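13/05/2025

Slept badly, up before six, coffee too strong. Lina Daher sent me the course leaflet again last night, the third time, as though I might have missed it.

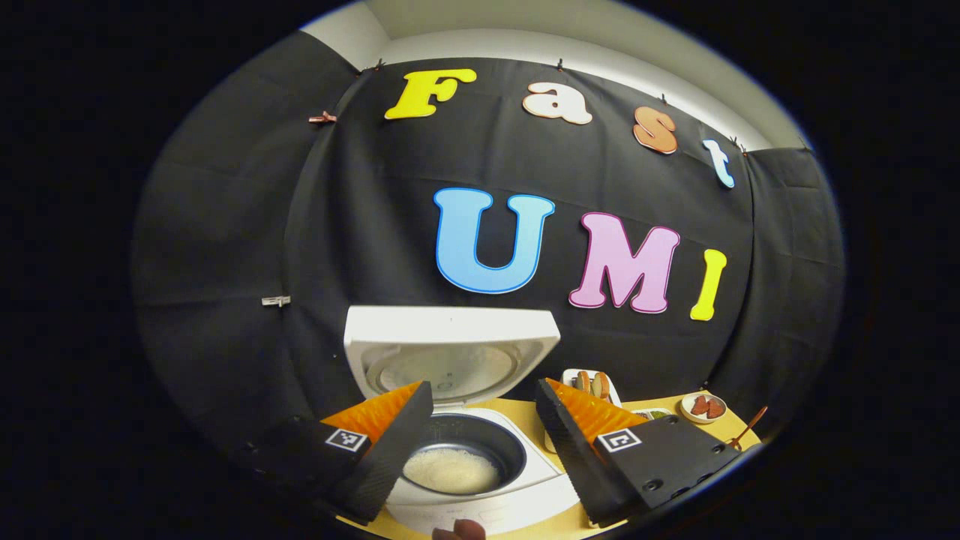 ## The speed reading course

So Lina wants me to sign up for the reading course. The promise is that you go from 200 words a minute to 2,000, and that you remember more than you did before. I asked her more of what. She said more of everything. I have known Lina a long time and she doesn't usually talk like that.

The method is called Moltamano. You run your hand down the middle of the page and your eyes are supposed to follow it and take in the lines on both sides. I tried it this morning with the novel I've been stuck on since December. I got through a chapter in the time it takes to boil an egg. Then I shut the book and asked myself who was in the chapter. A man, I think, and a train. Went back and read it properly and there was no train. There was a strain, as in on the marriage.

Lina says the hand takes practice. Everything takes practice when it doesn't work.

## What the others think

Called Nizar Akl at lunch because he did a course like it years ago. He says he can still do it but never does, and when I asked why, he said he likes reading. His brother Ayman got on the line and said it's fine for newspapers. I could already skip most of a newspaper without paying for lessons.

Afaf Chamoun is the only one with a decent argument in favor. She has to get through long reports for work and says the trick is knowing what to leave out, and that a course at least gives you permission. I can believe that. But then call it skipping, and charge less for it.

I did look for proof. The leaflet has a graph with a line going up and no numbers on the side. It also says the test at the end is set by the same people who teach the lessons, though they put it more proudly. You read a passage and tick some boxes. I would bet I could tick half of them from the title. What I'd like to see is somebody handed a book of my choosing and then asked about it a week later by someone who isn't selling anything.

## Evening

Dalal Shboul came by with the soup pot she borrowed. Told her the whole thing and she said I should go to the free lesson and sit at the back. It's over in Rovville, 48 minutes on the bus if I catch the early one. That's a good stretch of reading time there and back at my ordinary slow pace - more than I've managed all week, to be fair.

I might go. I haven't told Lina. If I tell her she'll pay the deposit for me, and then I'll owe her, and I'll have to say it helped.

Read 2 chapters tonight, hands under the blanket. The marriage is in worse shape than I thought. Must ring the dentist and buy lamp bulbs, the small ones.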